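Urkalura Hand Guide Kit – two-arm teaching set

I started selling this kit out of Stustthorpe because I got tired of teaching two arms with a keyboard. Try nudging a wrist with arrow keys for an afternoon and you'll see what I mean! The Urkalura gives you a pair of handles, one per arm, with a squeeze trigger on each for the gripper. You move, the arm moves, and every session gets saved as a replay file you can trim later.

In the box: two handles, the base station, a foot pedal for start and stop, the cables and a license for the Faulkner practice scenes, so you can get your hands used to it in simulation before you go near real hardware.

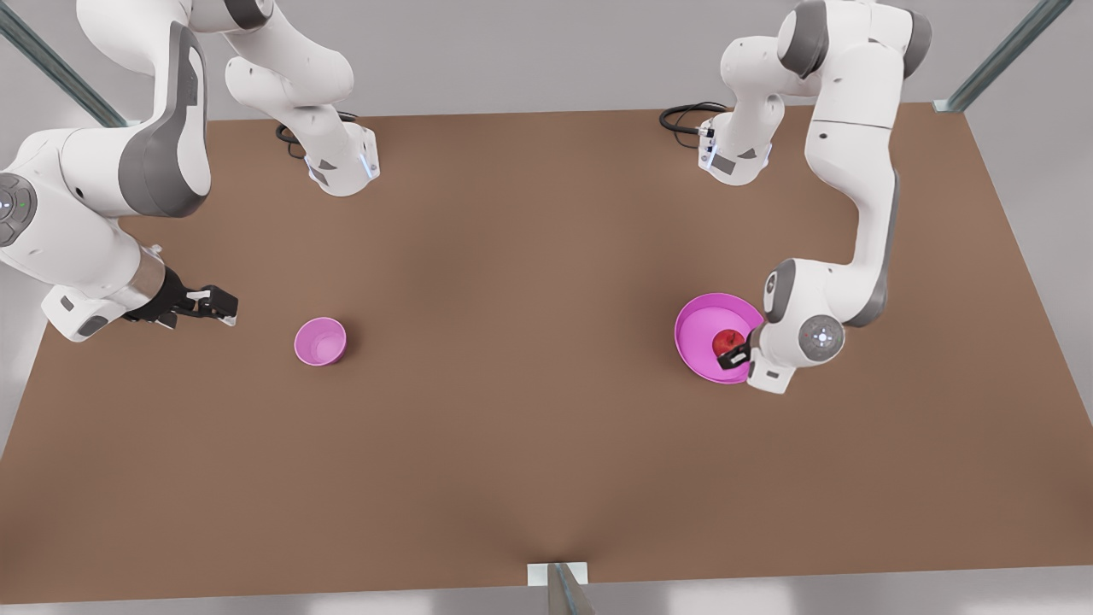

Tracking runs at 100 readings a second on both handles, and the trigger is proportional – squeeze halfway and the fingers close halfway. I fussed over that trigger more than anything else, and small stuff is where you feel it. My favorite practice scene is the cup and bowl one, where you've got a little red object between the fingers down inside the big magenta bowl and the other gripper open near the pink cup. Reaching over a rim like that while you keep a light squeeze is great training (I still bump the bowl now and then).

There are 19 practice scenes right now and I add to them when I can. Most people set up in an evening. The handles weigh a bit more than a game controller, so take breaks.

The kit is $800, and the optional Lovthorpe wrist rests are $61 for the pair. Orders placed in April ship with the newer pedal, the one with the longer cord. Spare triggers and cables are on the parts page.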